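4.2 Opening ceremonies as a test of host messaging

The ceremony corpus turned out to be the richest part of the whole collection, and we were delighted by how much it gave us. Host speeches at multi-sport games follow a pattern that is easy to hear once you have read a few of them: thanks to the athletes, thanks to the city, a nod to hard times, and then a promise. What surprised us was how early the promise comes. In 224 of the 300 speeches we coded, the main theme word (peace, unity, youth, hope and so on) shows up before the first athlete or team is mentioned.

We coded each speech twice, using the scheme set out by Menzies in her work on regional games. Fiona Menzies was kind enough to send us her full notes from the Jundidik Games, including the pages she had crossed out, and those pages were a real treat. They showed that she had first treated "welcome" as a theme word and later dropped it, a choice we followed. Speeches given in more than one language were coded in the language the host used first. 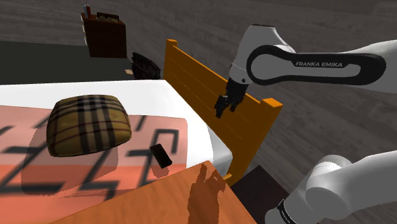 Figure 3. Simulated view of a Franka Emika arm with its gripper in front of an orange wooden headboard.

The link between theme words and later press coverage is where things get exciting. We had expected local papers to repeat the host's theme for a day or two and then move on to results. At the Runetti Games they held on to it for all 14 days of competition, and the word "harmony" was still turning up in reports on the rowing heats. At the Zudon Games, held in August, the theme was gone from the sports pages by the second morning — though it lived on in the letters column, where readers argued over it with great energy.

The size of the event does not seem to explain this difference. Runetti hosted 1615 athletes, and Zudon's team list was close to the same length. A better guess, in our view, is the delegates' session held before the opening. Runetti's host used the same theme word there and at the ceremony, so reporters had met it twice before any medals were given out. Zudon's host spoke at the session on transport and ticket sales and saved the theme for the stadium. We find this a lovely small case of timing doing the work that is usually credited to wording.

Hoàng is the odd one out, and it deserves a closer look than we can give it in this section. Its host changed the theme between session and ceremony, from "friendship" to "courage," and the papers split almost evenly between the two. We would love to know who made the change and why. The printed program still carried the first word, and so did the banners outside the main hall. Section 4.3 takes up the athletes' own speeches, which were coded separately and use a shorter list of theme words.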